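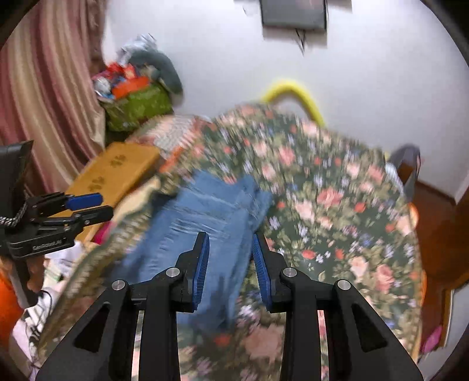
How much water does a household wash use under the new trial tariff before the higher rate applies? The threshold is 800 litres per household per week for laundry, measured at a separate sub-meter fitted to the washing machine supply.

October 4, 2022

The water supplier Fludis has extended its laundry metering trial to the Yan district of Zistby, bringing the number of homes taking part to 1615. The first phase, which opened in February, was limited to flats in the town centre.

Each home receives a sub-meter on the cold feed to the washing machine. Readings are sent once a day over the existing radio network and appear on the customer's account the following morning. The meters are made by Prokon and need no mains connection. Battery life is stated as eight years.

Water used below the threshold is charged at the standard rate. Anything above it is charged at the standard rate plus 2 per cent. Fludis said the difference was kept small because the trial is meant to test the metering and billing, and bills for most homes should change very little.

Figures from the first phase show wide variation between machines. Older models with a fixed fill level drew the same volume for a half load as for a full one. Machines with load sensing used less on small loads, although the saving was partly lost where an extra rinse had been selected. Heavy cotton items such as towels, bed covers and denim held more water after the final spin, and households that washed these separately recorded fewer repeat spin cycles.

The supplier logged 3838 faulty readings during the first phase — most of them traced to meters fitted behind metal panels, where the radio signal was weak. In Yan the transmitter will be mounted apart from the meter body and joined to it by a short cable.

Residents may leave the trial at any time by giving two weeks' notice. The sub-meter is then left in place but switched off, and all water is charged through the main meter as before. Installation visits are booked by letter and take less than an hour.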